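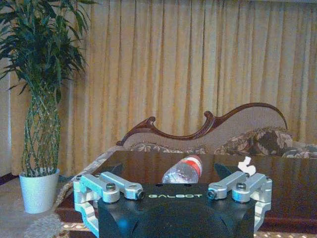 Photo: Foneo

The mail contractor on the Sison run gets up at twenty past four. She has done it for over 23 years, and she told us she still sets two alarms, one beside the bed and one in the kitchen.

"The kitchen one is the one that works," she said. "By the time I've turned it off I'm standing next to the kettle."

She asked us not to print her name, on the grounds that everyone on the run knows it already and no one else needs it. We spoke in March, a few months before she plans to hand the contract on. She had finished for the day and had a pot of tea on the go.

The run starts at the post office in Filletti, population 3,891, and goes out along the river road to Sison before looping back past the old Granström dairy. Most of it is gravel. She sorts from five, loads in the order she'll deliver, and tries to be over the first bridge before the school buses are out.

"People think the driving is the job. The sorting is the job. If you get the sorting right you could nearly do the rest in your sleep, and if you get it wrong you're sitting on the side of the road at nine in the morning with a crate on your lap."

When she took over, most of what she carried was letters. There were bills, bank statements, seed catalogues, and a lot of handwriting. She could tell who had written to whom, and she said she kept that to herself. Now it is nearly all parcels. She gets tyres, dog food, a lot of shoes going out and the same shoes coming back.

"Shoes are the big one. Someone will order three pairs and keep one. I don't mind, it's work, but it fills up the van."

The van is her third. The first was a station wagon with the back seat taken out, and she remembers it as the best of the lot in mud. The second was too low and lost an exhaust on the Granström turn-off, where the creek comes up over the road. The present one has a sliding door on each side and a seat she had rebuilt after her back started to go.

We asked what the contract covers and what it doesn't. She pays for the vehicle, the fuel, the tyres and her own relief driver. The rate is fixed when the contract is signed and gets looked at again at renewal. In a bad year for fuel she has come close to giving it away.

"You've got to read the thing properly before you sign. I didn't, the first time. I thought the kilometres were measured from my gate, and they're measured from the post office. I wore that for the whole first contract."

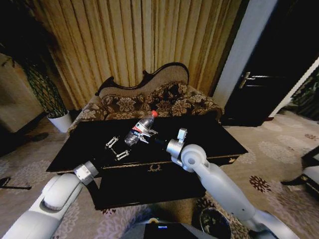
What happens when you're sick?

"I ring my relief driver the night before if I can. She's done the run enough that she doesn't need the list, but I leave it on the dash anyway, with the new gates and any dogs marked on it."

Dogs take up a fair bit of the list. Most of them know the van and come out to trot along beside it. There are a few she won't get out for, and at those places the parcels go into a drum or an old fridge at the gate. She likes an old fridge. It keeps the rain out, the door shuts, and mice can't get in if the seal is still good.

She is less keen on the boxes people buy from the hardware store. The slot is too small for anything that comes now, and the post is usually too thin, so it leans after the first winter. Her advice to anyone putting one in is to set it back from the road, leave room for a vehicle to pull right off, and put the number on the side she comes from.

"Big numbers. I know where you live, but the ambulance doesn't."

Over the years she has carried things that weren't in the contract. She has taken bread and newspapers out for the older places, a part for a pump now and then, and once a box of day-old chicks that peeped the whole way to Sison. During the floods she couldn't get past the second bridge, so people came down to the other side and she sent the medicines across in a neighbour's boat.

She didn't want to make much of that. "It was a wide creek, it wasn't the sea. Anyone would have done it."

On whether the run will last, she was careful. She thinks there will be a contract for as long as there are parcels, although it may be fewer days a week. The part she expects to go is the sorting by hand. She has seen places where it comes out from the city already in order, and she has her doubts about how it will cope with two families of the same surname sharing a driveway.

The new contractor has been out with her four or five times. They take turns driving, and she has stopped talking unless she's asked something. The last time, they were back in Filletti before one o'clock.

"Missed one gate," she said. "We went back and did it."

She hasn't planned much for afterwards. There is a fence that needs doing, and she would like to go and see the coast in winter. She is going to leave the alarm in the kitchen where it is for the time being.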